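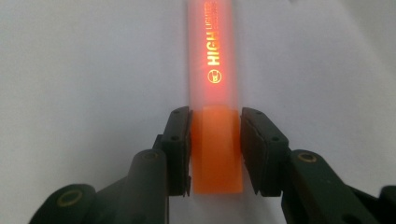
The orange one was the only one Leif Backlund trusted, and he did not trust it very far.

He had bought highlighters before that promised a great deal. The Lundgren yellows were dry by the second chapter of anything. The Itano greens came through the page and marked the next one, so that you found yourself stressing a sentence you hadn't reached. Orange at least looked as if it meant it.

"You're supposed to be tidying your desk," said his sister from the doorway. "Not interviewing it."

"I'm doing both."

The method was called Draditz. It came in a booklet of 774 numbered paragraphs, which struck Leif as a lot of paragraphs for a system that claimed to simplify your life. His sister had been given it at work and had passed it on with paragraph 13 already folded down. Paragraph 13 said that every object on a desk had a home, and that the object would tell you where if you were patient.

Leif had been patient since breakfast. The stapler had told him nothing. The ruler had told him it was a ruler.

"Paragraph 12," said his sister, who had the thing by heart. "Begin with what you pick up most."

"I pick up my tea most."

"On the desk, Leif."

"It's on the desk."

She took the tea away. He heard her put it down in the kitchen, rather hard, and come back.
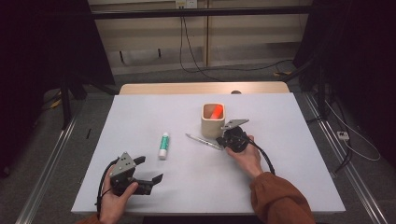 Wuto Writers' Circle: Members' Stories

By the afternoon they had got it down to a glue stick, a pen and the highlighter, and a cup to put them in. Everything else had gone into a box in the hall, and Leif strongly suspected that the box was the whole of the method. You could get anyone's desk clear if you were allowed a box.

"Now the cup," she said.

"Why does the glue go in the cup? I don't write with glue."

"It stands up. Things that stand up go in the cup."

"It stands up by itself. That's an argument for leaving it where it is."

She looked in the booklet. He watched her turn over a good many pages, go back, and turn them over again.

"It doesn't cover glue," she said at last.

"Seven hundred and seventy-four paragraphs."

"There's one on sealing wax."

Leif dropped the highlighter into the cup, where it leaned over to one side like a man waiting for a bus. He had to admit it looked all right there. He didn't admit it aloud. He rolled the pen under one finger and thought of the box in the hall, with the stapler at the bottom of it, and of how he would want the stapler by Thursday at the latest.

"Does it feel calmer?" his sister asked.

"It feels like someone's moved out."

"That's paragraph 4. You're meant to feel that first."

"And what am I meant to feel after?"

She had shut the booklet on her thumb and now had to find the place again. He went to the kitchen while she looked, and poured the cold tea down the sink, and filled the kettle for two.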